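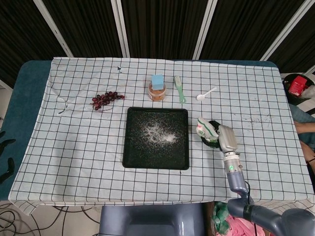

Taller de escritura cómica — Sesión 2: la premisa

Bienvenidos otra vez, y gracias a quienes os quedasteis el jueves charlando en el pasillo, que de ahí salieron varias ideas estupendas. Hoy vamos a trabajar la premisa, o sea, la frase que el público tiene que aceptar antes de reírse. Leed primero el monólogo de Joelle Tannous sobre su mudanza de Rekisville a Hokley (página 18 del cuadernillo) y fijaos en lo poco que tarda en decirnos qué le molesta — apenas una línea, y ya estamos con ella.
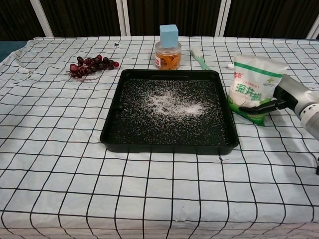

Ejercicio para casa

Escribid una premisa propia y desarrolladla en unas 200 palabras, sin chistes todavía (¡ya sé que cuesta!). Leedla en voz alta un par de veces y tachad lo que os suene a redacción escolar. La traéis impresa al aula 102.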